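Is Whitelaw for real or is this just a soft schedule?

dugout_dan44
18-2. I keep seeing that number thrown around like it settles something. Whitelaw is 18-2 and everybody in the conference board is already booking hotel rooms for the regional. Has anyone looked at who those eighteen wins are against? Seven of them came against teams that will finish under .500, and both losses came the only two times they faced a Friday starter with a pulse.

I'm not saying they're bad. I'm saying I've watched this program start hot in March and fold by the time finals roll in, more than once. Talk me out of it.

pinetar_pat
You can't talk somebody out of something they decided before the season started. They've scored 232 runs in twenty games. Good teams, bad teams, the middle school down the road, I don't care, that's a lot of runs.

dugout_dan44
Take out the three blowouts against Vendance and get back to me. Vendance was throwing outfielders by the fifth inning.

leftfieldgrass
Vendance was without two of their three weekend starters, so yeah, those games tell you close to nothing. But Pat has a point too. You don't get to erase every game a team won big. By that logic nobody good has ever played anybody.

What bothers me is the strikeouts. The lineup has struck out 129 times and they're all swinging for the parking lot. Works great on a warm day with the wind blowing out. Put them in a big park on a cold night and you get what happened in loss number two.

rubberarm
129 in twenty games is less than seven a game. That's normal. It's lower than normal, for a team with that much power. Where does this "all or nothing" idea keep coming from?

leftfieldgrass
From watching them with runners on third and one out. Season totals hide it. They clean up early in the count against bad pitching and then look lost when a guy can spot a breaking ball.

rubberarm
So it's a feeling.

leftfieldgrass
It's a feeling from eleven games in person, how many have you been to?

rubberarm
Nine. Doesn't make my feelings a stat either.

bleacher_moth
Was at the Wednesday game against Braltico, section behind the visitors' on-deck circle. Some notes for whoever wants them.

The midweek starter had nothing. Fastball up, slider backing up on him, and Braltico hit three balls to the track in the first two innings that a stiff breeze would have carried out. The box score says five scoreless. I would not trust that line at all. The center fielder saved him at least three runs.

The bullpen was better than I expected, especially the tall righty who came in for the seventh. Works fast, doesn't mess around. I'd like to see him in a close game before I get excited. They keep using him up six.

Offense did what it does. Two homers, a bunch of walks, and one awful baserunning play where they had two guys standing on second base looking at each other. 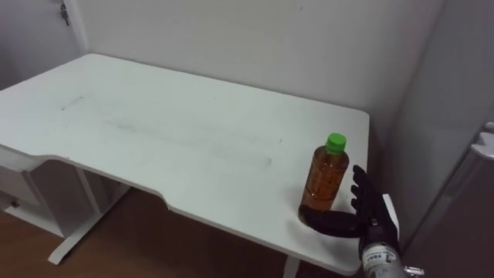
Scorekeeping desk at home, bottle of what looks like tea included.

I went back through the stream replay that night and charted pitches, and the walks look less impressive on a second pass. Braltico's guy missed by a foot on most of them. My grandmother takes those. The plate umpire was also squeezing both sides, which helped the team with the deeper lineup.

Final thought, the infield defense worries me more than the bats. The third baseman has a big arm and no idea where it's going. First base bailed him out twice.

dugout_dan44
Thank you. This is what I've been saying. Midweek pitching is a mess and the record is covering for it.

pinetar_pat
He said the bullpen looked good and the team won by seven. You read one paragraph.

bleacher_moth
Please don't enlist me lol. I think they're a good team with a shaky third starter and a shaky left side. That describes half the teams that make a regional.

oldcageguy
Every year we do this. The Zostovmont series is the only thing I care about. They've got two arms who can pitch and they play clean defense, and it's on the road. If Whitelaw takes two of three over there I'll shut up until May. If they get swept I expect the hotel people to post their cancellation emails here.

rubberarm
And if they win one of three, both sides claim it proved their point.

oldcageguy
Obviously.

leftfieldgrass
One of three at Zostovmont is fine as long as the one isn't 14-11. I want to see a 3-2 game. They haven't won a single one-run game yet, and I don't count that as a compliment the way some people do.

pinetar_pat
They haven't won one because they've only played one. They lost it. You want them to play worse so they can show they're tough?

leftfieldgrass
I want to see what the closer does with the tying run on base. We're twenty games in and I have no clue. Do you?

pinetar_pat
No. Fair.

dugout_dan44
Also can we talk about the Friday guy's pitch counts. The coaches keep saying he's "building up." Building up to what? He's been pulled in the fifth or sixth every start and he looked fine in most of them. Either he's hurt or they don't trust him a third time through, and I don't like either answer.

rubberarm
Or it's March and they had a ten-run lead.

dugout_dan44
He came out early in the loss too.

bleacher_moth
Velocity was down in that one, for what it's worth. The stream gun is junk so I wouldn't hang much on it, but it was down compared to the same junk gun the week before.

oldcageguy
Stream gun had a kid from Vendance at 99 last month. Throw it in the trash.

pinetar_pat
Who's driving up for Zostovmont? I've got room for two, leaving after lunch Friday. Dan can come if he sits in back and keeps the schedule talk to himself.

dugout_dan44
I'll take the seat. No promises on the talk.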